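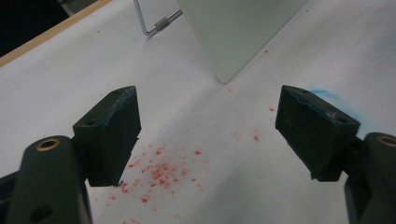 *사진: Ornella Cattaneo*

지난 입주자대표 선거부터 우리 단지는 종이 투표용지와 함께 Ledska라는 온라인 투표 서비스를 쓰고 있습니다. 저는 선거관리위원 5명 중 한 명으로 준비부터 개표까지 전부 만져 봤는데, 쓰는 내내 꽤 즐거웠어요! 비슷한 걸 알아보는 분들이 계실 것 같아 적어 둡니다.

## 준비 과정

우리 단지는 600세대입니다. 예전에는 세대 명부를 출력해서 동별로 묶고, 자를 대고 한 줄씩 확인했습니다. Ledska는 스프레드시트 파일을 그대로 올리면 동·호수를 알아서 나눠 주고, 같은 호수가 두 번 들어가 있으면 노란색으로 표시해 줍니다. 저희 명부에서도 몇 건이 바로 걸렸습니다(작년에 이사 나간 집이 그대로 남아 있었더라고요).

후보자 소개 화면도 마음에 들었습니다. 후보마다 사진 한 장, 약력, 공약을 넣을 수 있고 글자 수 제한이 모두 똑같이 걸립니다. 순서는 추첨으로 정하게 되어 있어서, 누가 맨 위에 나오느냐를 두고 회의를 따로 열 필요가 없었어요. 추첨 버튼을 후보 대리인들 앞에서 눌렀는데 분위기가 의외로 화기애애했습니다.

## 투표하는 쪽에서 보면

문자로 온 링크를 누르고, 인증번호를 넣고, 후보를 고르고, 확인. 이게 끝입니다. 글자 크기를 키우는 버튼이 화면 맨 위에 큼직하게 있어서 어르신들이 특히 좋아하셨습니다. 저희 어머니도 혼자 하셨고, 다 하고 나서 저한테 전화로 "이게 다냐"고 물으셨어요 ㅎㅎ

외국인 세대를 위해 영어와 이탈리아어 화면도 됩니다. 옆 동 Jean Lamont 씨는 영어 화면으로 투표했는데, 공약 본문은 자동 번역이 안 되니 위원회가 따로 넣어 줘야 한다고 알려 주셨습니다. 다음 선거 때는 미리 챙기려고 합니다.

## 종이 투표와 같이 쓰기

여기가 제일 걱정했던 부분입니다. 온라인으로 투표한 집이 현장에 또 오면 어떡하나 싶었거든요. 현장용 화면에 호수를 입력하면 투표 여부가 바로 뜨고, 용지를 내주는 순간 그 집의 온라인 링크가 닫힙니다. 이번에 온라인으로 228세대, 현장에서 70세대가 참여했는데 중복은 없었습니다. 참관을 맡은 Fulvio Martinelli 씨도 이 부분을 몇 번씩 시험해 보더니 만족해하셨습니다.

먼저 검토했던 Trumari도 나쁘지 않았습니다. 화면은 그쪽이 더 예뻐요. 다만 현장 투표와 연결하려면 결과를 손으로 합쳐야 해서 저희한테는 맞지 않았습니다.

## 아쉬운 점

- 개표 결과표를 인쇄하면 오른쪽 칸이 잘립니다. 가로 방향으로 바꿔야 제대로 나와요.
- 투표율 알림이 너무 자주 옵니다. 첫날 제 휴대폰은 쉴 틈이 없었습니다.
- 위원 권한을 세 단계로만 나눌 수 있습니다. 명부는 못 보고 결과만 보는 참관인 권한이 따로 있으면 좋겠습니다.
- 고객센터는 친절한데 점심시간에는 연결이 안 됩니다.

인쇄 문제는 문의를 넣었더니 8월 업데이트에 반영할 예정이라는 답을 받았습니다.

## 그래서 추천하나요?

네, 아주 많이요! 개표가 저녁 식사 전에 끝난 건 제가 위원을 맡은 뒤로 처음입니다. 세대수가 적은 빌라라면 종이만으로도 충분하겠지만, 동이 여러 개이고 명부 정리에 시달려 본 단지라면 체험판부터 한번 돌려 보세요. 체험판에서도 모의 투표가 되니까, 위원들끼리 점심 메뉴를 걸고 해 보시면 금방 익힙니다. 저희는 칼국수가 당선됐습니다.

*2018년 3월 26일 작성. 명부 파일 양식이 필요하신 분은 댓글 남겨 주세요.*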